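Stilum Help Desk
Printing and Labels > Closed
Subject: Shelf labels stop after 14, error 1201
Opened by: Carnport Hire
Opened: Saturday, July 13, 2024
Product: Stilum Stock, Mistero label printer (network)
Priority: Normal (I asked for High. The form had other ideas.)

Carnport Hire wrote:
We hire out tableware, and everything in the shed gets a shelf label with a barcode on it. We print them in batches from Stilum to the Mistero. Until this week you could send a batch, go and put the kettle on, and come back to a long curl of labels on the floor.

Now it prints 14 and stops. The light on the front goes orange and Stilum says:

Error 1201: job could not be completed. Please contact your administrator.

I am the administrator. I've been in contact with myself all morning and have nothing useful to report.

Tried so far, so you don't need to ask:
Turned it off and on.
Turned it off, waited, had a biscuit, turned it on.
New roll of labels.
The other new roll of labels, in case the first new roll was in on it.
Different network cable.
Different powerpoint.
Reinstalled the driver, which asked me to restart the computer, which then installed updates until lunch.

If I send the rest of the batch again as a new job it prints another lot and stops again. So we can get through them, in the way you can get through a swimming pool with a teaspoon. Big winter stocktake on and the new coloured stuff still has no labels at all.
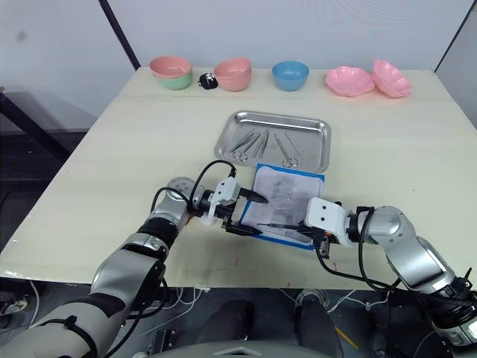 Stilum Support wrote:
Thanks for getting in touch with Stilum! We're sorry to hear you are having trouble printing. Error 1201 is usually caused by the printer running out of labels. Please try loading a new roll and let us know how you go. If we don't hear back, this ticket will close by itself.

Carnport Hire wrote:
Please see the lines above beginning "New roll of labels" and "The other new roll of labels".

I've now loaded a third roll so that we can all say it was done at your request. It printed 14 and stopped.

Stilum Support wrote:
Thank you for confirming. Your ticket has gone to the printing team. Could you please tell us:
1. Is the printer connected by USB or by network?
2. Does the problem happen with every label template?
3. Does a test page print from the printer's own menu?
4. Does it always stop on the same number?

Carnport Hire wrote:
1. Network. It's at the far end of the shed, because the people who wired the shed believed computers would always live next to the toilet.
2. Yes. Large shelf label, small shelf label, and the crate tag nobody likes.
3. Yes, and it prints beautifully. I sent a few test pages one after another and it never drew breath. Whatever this is, the printer only does it when Stilum is watching.
4. I said yes in the first message and have to take that back. On the small labels it's 14 nearly every time. On the crate tags it got to five. On one try this arvo it printed none, but I'd stopped to answer the phone between making the batch and pressing Send, so I may have done something silly in there.

Stilum Support wrote:
Thanks, that is helpful. Fourteen small or five crate tags could point to the printer's memory filling up. Crate tags are bigger and carry the logo. Could you try a batch of small labels using the plain text template, without barcode or logo? If it's memory, you should get a lot more of them before it stops.

Carnport Hire wrote:
Did the plain ones. Fourteen.

I also took the logo off the crate tag, which cheered everyone up, and that still stopped at five. If it was memory I'd have expected it to mind about the logo.

The crate tags are slow, though. The printer pulls each one out, thinks about it, cuts it. The small ones come out faster. So I'm starting to wonder if it's counting time and not labels. I'll put a watch on it tomorrow if the watch turns up.

Stilum Support wrote:
That's a good thought. While you're doing so, please also send us the job log. You'll find it under Settings > Devices > Mistero > Advanced > Show job log. You may need to switch on Advanced first, under Settings > Advanced > Show advanced settings.

Carnport Hire wrote:
I enjoyed that.

Log is uploaded to the ticket. Most of it is meaningless to me but the last line before each stop is always the same, "job past expiry, discarding remainder". What expiry? It's a label for a shelf. It's meant to last for years.

And the watch results: small labels, stopped after just on 2 minutes. Crate tags, the same. Then I made a batch, stood there doing nothing until well after that, and sent it. None printed. Orange light. So the phone call is off the hook, if you'll pardon it, and the thing is running on a timer that starts when I make the batch.

I should say we did not stop work for any of this. Meanwhile I crouched at the printer with a stopwatch like a very underfunded swimming coach.

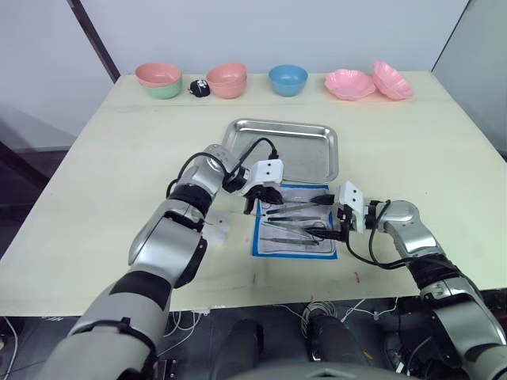

Carnport sorting table: bowls and flower-shaped dishes along the back, steel tray in front.

Stilum Support wrote:
Passing this to the developers. Jobs do carry an expiry, so that a printer that has been off over a long weekend doesn't wake up and print everything it missed. It should be much longer than what you are seeing. Which version of Stilum are you on, and when did it last update?

Carnport Hire wrote:
Whatever version you gave me at the start of the week. It updates itself. There was a box that said "We've made some improvements!" and I pressed OK because the only other button was also OK.

I know about the long weekend thing, by the way. We had that happen years ago with the old system and came in to labels up to the ankle. Fully support the principle.

Stilum Support wrote:
The developers have confirmed that this week's update shortened the job expiry. It used to be two hours and is now 60 minutes. That still doesn't account for your result, unless the printer disagrees with the server about what the time is. Mistero printers have their own internal clock. Could you hold down Feed and Pause together until the menu appears, go to System, then Clock, and tell us what it says next to the real time?

Carnport Hire wrote:
Oh, for crying out loud.

The printer is still on daylight saving.

It never went back in April. It's been sitting down there next to the toilet enjoying summer time on its own for months, an hour ahead of the rest of us. Only it isn't quite an hour ahead, the clock is a bit slow as well. By my reckoning it's slow by just the couple of minutes we've been getting.

So if I've got this straight: I make a batch. Stilum says it's good for an hour. The printer looks at its own clock, sees that nearly all of the hour has gone, and prints like mad with whatever it's got left, then chucks the rest. Under the old expiry it had loads of time to spare and we never noticed. If the clock had kept better time we'd have got no labels whatsoever and somebody would have looked at the clock on the first day. I have been let down by a bad clock being wrong in two directions.

Test pages come from the printer itself, so no expiry. Hence the smugness.

Stilum Support wrote:
Yes, the developers agree with that. Please set the clock by hand in the same menu and try a full batch. We also recommend turning on Network Time under System > Clock > Source, so it changes by itself in October.

Carnport Hire wrote:
Set by hand. Full batch of small labels: all of them. Full batch of crate tags: all of them, logo back on, complaints resumed.

Network Time won't turn on. I choose it, press OK, it says "Saved", and when I go back in it says Manual. Any ideas before I start a new ticket with a new priority I'm not allowed to pick?

Stilum Support wrote:
On some Mistero units the setting only holds if a time server has been typed in first. Please enter the address of your router in the Server field, save, restart the printer, and then change the source to Network.

Carnport Hire wrote:
There's no keyboard on it. You pick each character with the Feed button, and if you go past the one you want you have to go all the way round again. I went past the full stop twice.

It's in, though, and it stuck after the restart. Clock matches the phone.

Two requests while I've got you. Could error 1201 say something about time? "Job expired" would have saved me most of a week, and "check printer clock" would have saved me all of it. And could the help page for 1201 stop saying it's the labels? I now have three open rolls and only one printer.

Separately, the Imai range is still coming out on the labels with its name chopped to "Ima". It's always done that and I'd given up caring, but I'm in a mood to have things fixed.

Stilum Support wrote:
Both suggestions have been logged with the developers. The help page for 1201 has been changed today and now lists the printer clock as a possible cause, after labels.

For the Imai labels, please check the width of the Range field in the template editor. It may be set to three characters.

Carnport Hire wrote:
It was set to three characters. I think I did that.

Please close.

Status changed to: Closed
Resolution: Customer hardware (clock)

Carnport Hire wrote:
"Customer hardware" is a bit rich given whose update it was.

Stilum Support wrote:
Replies to closed tickets are not monitored. To continue, please open a new ticket.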